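# Visite chez Nilteo : la pince tenue à la main

Le vendredi 31 mai 2019, notre petit groupe a été reçu par l'équipe de Nilteo pour une démonstration. Arne Bauerfeind nous a expliqué la méthode : une personne tient la pince, fait le geste, et ce geste sert ensuite à l'apprentissage d'un robot. L'équipe veut réunir jusqu'à 1 000 gestes pour les objets de cuisine. Je remercie tous ceux qui ont répondu à nos questions, même aux plus naïves.

## La table et les ustensiles

Des baguettes, une spatule et une louche noires sont posées devant leur support rose clair. La pince arrive au-dessus de la nappe, et la cuisine se trouve juste derrière.
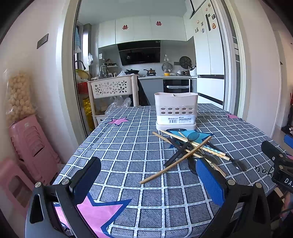 ## Les baguettes

Pour moi, c'était la partie la plus intéressante de la visite. Une baguette est mince et elle roule facilement, il faut donc bien choisir l'angle. Jadwiga Tomaszewski nous a conseillé de garder le poignet souple et de ne pas serrer trop tôt.

Deux baguettes en bois sur l'étoile bleue, avec les longs doigts noirs de la pince à côté d'elles. 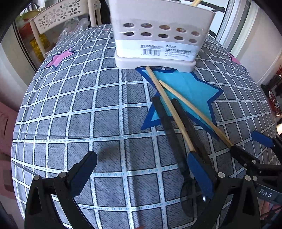

*Textes : Radosław Czerwiński*

Après la démonstration, nous avons encore parlé avec Arne de la forme des doigts et de l'usure des patins. Les personnes qui désirent participer à la prochaine visite peuvent écrire à Hubert Rutkowska.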